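Jekdale 缝合练习垫,用了两个多月,写几句

先说结论:值得买,但不是买那个大套装。单买垫子,线另配。赶时间的看到这就可以关了。

背景交代一下。我在科里带规培,自己也还在练,去年之前一直用香蕉皮、猪蹄、旧海绵凑合。猪蹄最像,但是味道,而且要处理,家里人意见很大。海绵一扯就豁。后来同事 Prasert Sangkhawat 推荐了 Jekdale 的硅胶垫,说他们那边练习室统一换了这个,我就跟着下单了。355 一块,不便宜。大套装 1,035,里面是垫子加一把持针器、一把镊子、剪刀、7 包线,还有个拉链包。我两样都买了,所以下面有得比。

到货 03/02/2023,包装很普通,气泡袋一裹,盒角压瘪了,垫子没事。刚拆有一股胶味,阳台放两晚就散了。表面有点粘手,拿温水加一点洗洁精冲一遍,晾干,好很多。说明书只有一张纸,翻译得一塌糊涂,"请勿食用"写了两遍。

手感。表层偏韧,进针有阻力,下面软一层,能感觉到过渡。跟真皮比还是差,真皮会回弹,会滑,这个太老实了。但比我之前那块 Amrani 强多了,Amrani 那块第一周就开始掉渣,针眼一拉就是一条口子,打结稍微紧一点直接豁开。Jekdale 这块我粗略算过,200 针往上的时候才看到明显的撕裂,而且集中在我老是下针的那一条,换个地方还能接着用。

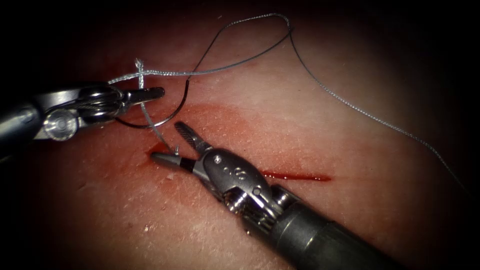 再说线,这是我意见最大的地方。套装里配的线太滑太硬,记忆性强,从包里拿出来就是一圈一圈的,捋也捋不直,打三个结松两个。后来换成了编织线,手感一下就对了,结能坐住。不过编织线也有自己的毛病:毛,容易自己跟自己绊,像上面那张,持针器前头那一小截毛毛的线跟横着的一段搭成了个小十字,后面还甩着一个大圈和长长一条尾巴。线留太长就是这样,还没打结先理半天。我现在的习惯是剪短,宁可多换一根,也不拖着一大截满垫子跑。新手尤其注意,老想省线,结果时间全花在解疙瘩上。灰白色的线放在浅粉的垫子上,我觉得对比不太够,灯一暗就更难找,有条件配深色的,眼睛舒服。

弯针。套装里的针尖钝得很快,练了几天就要使劲顶,一使劲手腕就不转了,动作全变形。这个坑我踩了一个星期才反应过来,还以为是自己退步了。单配的 Irnus 的弯针好一些,贵一点,弧度也稳。夹针的位置老生常谈了,别夹太靠尾,容易转。顺着弧度走,别硬推,垫子的针眼小不小全看这个。垫子其实挺诚实的,推得不对,眼就是个长条,自己低头看看就知道。

器械部分。套装的持针器,一个字,松。锁扣第三档咬不住,夹着针会慢慢转。镊子倒还可以,齿对得齐。剪刀剪线能剪,剪第二次线头就开始发毛了。总之这几样加起来不值那个差价。手头有旧器械的真的没必要。拉链包倒是挺好用,我拿来装充电线了。

固定问题。垫子底下没有防滑,桌面一光就跑,我垫了块湿毛巾,凑和能用。Kelonent 出了个带吸盘的底座,借来试过一回,吸得很牢,但是边框太高,手腕放低的时候老磕到,低角度进针特别别扭。后来还回去了,继续毛巾。要是 Jekdale 哪天把底面改成带纹的,我会再买一块。

光也说一句。别在顶灯底下练,手一伸过去全是影子。我用一盏夹式台灯从左前方打过来,中间亮,四边暗,反而容易集中。就是垫子表面会有点反光,角度调一调。

清洁:针眼里会藏线毛,时间长了灰扑扑的,软毛牙刷顺着刷。别用酒精,我擦过一次,那一块发白发硬,到现在都没缓过来。收的时候别叠,平放,上面别压重物。我有一次拿书压了一晚,早上起来一道印子,过了几天才平。也不要跟塑料盒子长时间贴着,会粘。

耐用度。差不多每天练,短的时候十来分钟,长的时候一晚上。现在正中间那一条基本废了,两边还行,转个方向还能再撑一阵。照这个速度四月份大概要换新的。355 摊到每天不算多,比猪蹄省心。

客服问过一次,问能不能单买替换表层,回复挺快,答案是没有,问以后会不会有,就不回了。

谁适合买:刚开始练基本缝合和打结的,想在家随时摸两下的。已经很熟的,想练深部打结、练不同组织层次的,这个帮助不大,层次太简单,也没有出血渗液那种干扰。小朋友暑期体验课那种,买便宜的就行,反正也是一次性的玩法。

打分的话,垫子八分,扣在防滑和价格。套装五分,线和持针器拖后腿,针再扣一点。

补充一个,有人问颜色深浅,我这块是浅粉的,店里还有一个偏棕的,我没买过,不评价。尺寸也有大小两种,买大的,小的手没地方搁。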